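March | by Orysia Marchuk | 2 min read

Keeping the Stemcombe cell happy

I spent most of the month looking after our two-armed cell, and it's been a good one! The left wrist had picked up a bit of play, so I went over all the bolts (slowly, with tea) and re-ran the zero routine - 42 minutes, start to finish. I've also rerouted the cables so they've got more slack over the wrists. If you change a gripper, please write it in the Vurkis log.
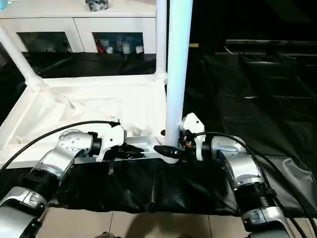 Both arms at the white pole, a gripper on each side.

Next job is the spare cable set from Brilport.

12 comments | 83 shares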